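3rd July

Notebook, condom & lube bench, Hustside end. Writing this up fast before I lose the thread, sorry for the scrawl.

Phuthong sleeves, batch 2709. Finished the lube compatibility soak this morning. Three lubes against the plain latex: our own water based, the Jikameo silicone one, and the thick coconut oil thing Jalen bought at the chemist. Know perfectly well oil and latex don't mix, wanted the number for the leaflet because people keep asking us on the helpline and "don't" isn't getting through.

Water based — fine. Burst volume same as the dry controls, near enough that I'm not going to argue over it.
Silicone — fine. Slightly slimy to clamp, two slipped off the mandrel, discarded and redone.
Coconut — rubbish, as expected. Went tacky, then three of the set burst almost as soon as air went in. Kept the bits in the labelled bag, top drawer. Please don't throw them out, Thaddeus wants to show them at the college talk.

Note to self, the soak was at room temp. Should be repeated at body temp or somebody will pick holes in it. The water bath is free after lunch tomorrow if I get in before the Prirnance people.

Air rig: regulator creeping again. Set it, walked off to answer the phone, came back and it had drifted up. Only caught it because the last two water based ones went early. Those two struck out of the table in red. New regulator is 700 with the fittings, asked Jalen to put the order through. Until it comes stand next to the thing and watch the dial. No wandering.

Leaflet draft. Long argument with Thaddeus Castellanos over the wording. He wants "incompatible with latex", I want "oil makes condoms break". He says mine sounds like telling off. I say half the readers are seventeen and reading it in a loo at a party. Compromise for now:

"Oil, body lotion and petroleum jelly can make latex condoms break. Use water based or silicone lube."

Still think it needs a line for people who have already done it. Something like — if it broke, ring us or a clinic or a pharmacy today, emergency contraception works better the sooner you take it. And testing, seperate sentence, don't bury it. Thaddeus ok with that in principle. Print run is 2000 so we'd better get it right first go.

Also the picture on page two. The banana has to go. Everybody laughs and then no one reads the pinch-the-tip bit. Jalen Schumacher suggests line drawings with just hands. Agree.

Helpline stuff that came up, jotting it down for the FAQ:
— can you use two at once (no, one on its own, done properly)
— does silicone lube hurt silicone toys (can do, use water based or put a condom over it)
— how do you bring it up without killing the mood. Gets asked more than anything technical. No good answer yet beyond say it early, clothes still on, short sentence. Jalen says have them where you can reach them and half the talk is done for you. Putting that in.
— is it still ok if it's been in my wallet since xmas (bin it)

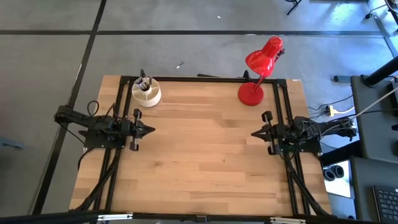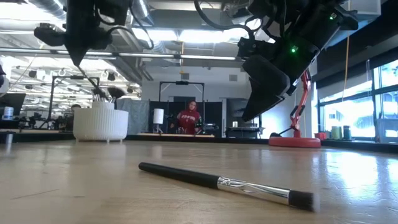 Female condoms — the Prirnance samples came, box 3708. Opened one of the packets. Inner ring is stiffer than the last lot, which I quite like for insertion but Thaddeus reckons new users will hate it. Haven't got a fixture that holds them properly on the air rig, the outer ring folds over and it leaks round the clamp. Tried a wider collar with tape. Leaked. Tried it without tape. Leaked more. Will have to cut a new collar, sketch on the back of this page.

They're nitrile, so in theory the oil problem goes away, but I'm not writing that down anywhere public till I've read the maker's sheet and had them through the same soak. Ask Prirnance for the sheet, their email only had the price list.

To do
collar
body temp soak, all three lubes, fresh controls
chase regulator
send leaflet wording to Thaddeus AGAIN with the "already broke" line in
find out who took the good scissors
gloves, medium, nearly out

Controls for tommorow are already cut out and in the foil, left side of the cupboard. Don't open them till the bath is up to temperature.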